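Carpet tile on a worktable: adhesive, spills and what goes back on top
Clindside Forums > Workshop and Utility > Surfaces

diltasia_north
I have covered the utility room table in dark teal carpet and now want to settle what can live on it. Bottles at present, mostly plastic, some with pump or trigger heads, plus the odd packet of biscuits.

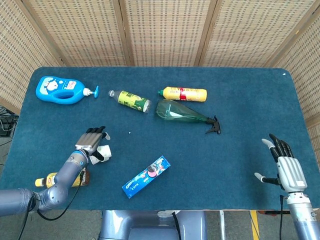 Marlpit replied that the first question is the backing, as a bitumen-backed tile and a felt-backed sheet behave quite differently once liquid gets through the pile. Which is it, and what is underneath?

diltasia_north
Felt-backed sheet, bought as an offcut. Underneath is a plain board top, sealed on the upper face only. Fixed with double-sided tape round the perimeter and nothing in the middle.

Marlpit
Then liquid reaches the board. Felt holds it and spreads it sideways, so the patch below ends up larger than the patch on top. Seal the underside and the edges as well or the board will cup. Two thin coats, sanded between.

hexkey_44
Disagree on the urgency. I have had felt-backed carpet on a packing bench for years over an unsealed top and it is flat to within a millimetre. Small spills dry out. What damages a board is standing water, and you don't get standing water on carpet.

Marlpit
You don't get it on top of carpet. Underneath is another matter. A packing bench also sees very little liquid. Shampoo and cleaning products are a different load, and surfactant never fully leaves the felt. It attracts dirt and the patch goes grey.

Tolland_B
Agree with Marlpit about surfactant. I would add that the orientation of the bottles matters more than the backing. Pump heads weep if the bottle is left on its side, unless the head is the type that locks down with a quarter turn. Trigger sprayers are worse. Most have a vent hole in the collar, and when the bottle is horizontal the vent is below the liquid line. Upright, neither is a problem.

diltasia_north
Noted. I have a tendency to lay them down as they topple on the pile otherwise. A tall bottle with a small base doesn't stand well on carpet. Drinks bottles are the worst of the lot.

Tolland_B
That is pile height. Anything over 4 mm is too soft for narrow bases. Low loop pile is fine. Needlepunch is better still.

quillon
A shallow tray solves the toppling, the weeping and the felt in one go. Rodrigues do a polypropylene one with a 20 mm lip that holds 900 ml before it overflows. I put a 1000 ml trigger bottle in mine and let it leak overnight as a test. Nothing got past the lip, though obviously the bottle did not empty completely.

hexkey_44
If you are going to put a tray on it, why have the carpet?

quillon
Noise, and it stops things sliding. You don't need the tray over the whole table, only where the liquids stand.

diltasia_north
The carpet is there for noise. The table is boxed in by a folding screen, woven panels in a wooden frame, and the bare top was unpleasantly loud every time something was put down. The screen does very little on its own.

Marlpit
It wouldn't. A woven screen has next to no mass. It will diffuse a little at the high end and that is all. If you want the screen to contribute, hang felt on the outer face, 400 g per square metre or heavier.

hexkey_44
200 would do for a table. He isn't recording an orchestra.

Marlpit
200 is craft felt. You would not be able to measure the difference.

Tolland_B
One for the housekeeping side: keep the food off it. Biscuit packets in particular. Crumbs go to the base of the pile and a brush won't lift them, and I would not store anything edible next to spray cleaners regardless of what the table is covered in.

diltasia_north
Fair. The biscuits can go to the kitchen.

Plan so far: lift the carpet, seal the underside and edges of the board, relay with fresh tape, tray at one end for anything with a pump or trigger, upright. Does the tape want to be full coverage this time?

Marlpit
Perimeter plus one strip across the middle. Full coverage is a misery to lift. The Stodico cloth tape comes off clean if you warm it first – the thin film type does not.

hexkey_44
Perimeter only. You will want it up again sooner than you think, if the felt gets as wet as you lot are predicting.

quillon
Does anyone know if that tape holds on a fresh varnish? Mine let go along one edge after a week.

Marlpit
How long did you leave the varnish?

quillon
Overnight.

Marlpit
Leave it a week.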